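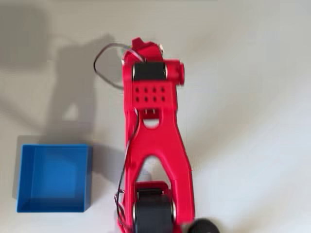 So is a desktop robot arm kit worth buying if you've never built one? Mostly, if you have a free weekend and a decent screwdriver. I went in with neither and still came out a fan.

The kit is the Drernetti, sold by a small outfit called Adden, and mine was the red one. I like the look of it a lot. The wide link above the lower joint splits into two legs around a fat black servo, and it has a bit of a wishbone thing going on (my kids say slingshot).

Building it took me 4 evenings. The first two were lovely! The third was all wiring, and I'd like that one back. The manual shows the cable to the gripper as a neat little line. Mine needed a lot more slack than that, so I let it loop out to the side and stopped worrying about how it looked.

Once it's together you teach it by hand, saving one position after another in Flelto, the app that comes with it. You get 48 positions per routine, plenty for moving small stuff into a box. I used a blue plastic one from the kitchen and started with erasers. My advice is to go slow, then go slower.

I called Miroslava Panasiuk, who runs support at Adden, to complain about the manual. She laughed and told me a new one is coming in September. She also talked me out of the Eide grip pads, an add-on I'd been eyeing, until I'd gotten good with the stock gripper. I bought them anyway. They're great on marbles and pretty useless on paper clips.

My one real gripe is the power cord, which is way too short for my desk.

Last updated 3 Jun 2024
Contact us | Copyright, all rights reserved | Back to top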